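How to write to your MP about a foreign policy vote

Quick guide, typed on my lunch. Used it myself in August over the sanctions debate and got a proper reply, two pages.

Find out who your MP is first. Postcode search on the parliament site. Put your full address at the top of the letter – they won't deal with you otherwise.

One subject only. One country, one vote, one treaty. Not the whole world.

Say what you want in line one. "Please vote against the extension" or "please ask the minister when talks restart". Background after that. Keep it under 536 words, which is what mine came to and it was allready too long.

Use your own words. Template letters get counted in a pile and answered with a template back. Even two sentences of your own at the top helps.

Ask a question they have to pass on. If you ask what the minister's position is, the office can forward it and you get the departments answer too.

Then wait. Mine took 18 days. Nothing after 30? Ring the constituency office, mornings best, be nice to whoever picks up.

Comments

Sheena Dalgleish: Sent mine by post, 13 days. Handwritten envelope, no idea if that matters.

Callum Cowie: What if your MP is a minister? Mine just sent the government line.

Noman Rana: @Callum same. Tried a peer instead, got a nice note back.

Genivaldo Damasceno: Good guide, fixed my first line because of it.
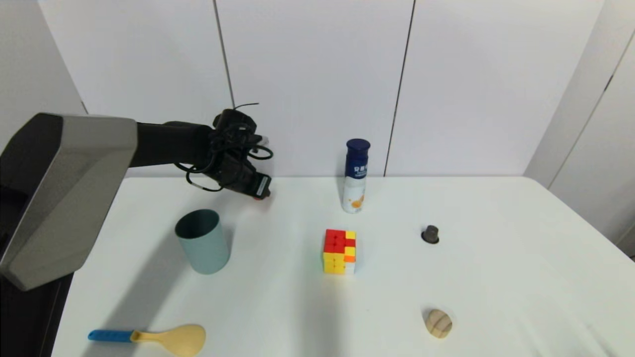 Can I write to an MP who isn't mine if they sit on the foreign affairs committee?

Write to the committee itself, its contact address is on its page. Individual MPs will mostly pass your letter to your own one.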